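Wallolance peel-and-stick worktop film, white marble - my review after six months

I stuck this down in September, so it's had a proper winter of tea, toast and children by now and I feel I can say something useful about it. I'd been quoted 184 pounds just to have one section of worktop replaced, and our kitchen is a rental, so you can see how I ended up here!

It comes on a roll with a paper backing, and the paper has a grid printed on it, which I was very glad of when cutting round the hob. Do buy more than you think you need. I measured up carefully, ordered 2 rolls and still ran short at the corner (my own fault, I'd forgotten the pattern has to line up). The second order took five days to reach me from Koltport and the shade matched, which was a relief.

Putting it on is a two-person job. My friend Noura held the roll while I crept along with a bank card wrapped in a tea towel, and we got it nearly flat. There's one bubble by the kettle that I pricked with a pin and have since stopped seeing.
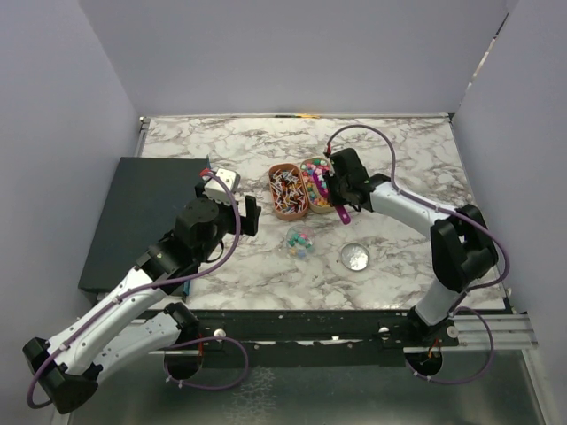
Cleaning is easy, just a damp cloth and a drop of washing-up liquid. Turmeric left a yellow ring that took a week to fade, and beetroot wiped straight off, so make of that what you will. Hot pans are a definite no. I put a baking tray down for a second at Christmas and there's now a wrinkle the shape of its corner - a trivet lives on top of it.

The edges are my one real grumble. Next to the sink they began lifting after about 2 months, and I had to go round with clear sealant. It's held since then, but I'd have liked a line about that in the instructions.

Would I buy it again? For a rental, yes, happily. If I owned the place I'd save up for the real thing. Four stars.

Rasha Hattar, March 17, 2022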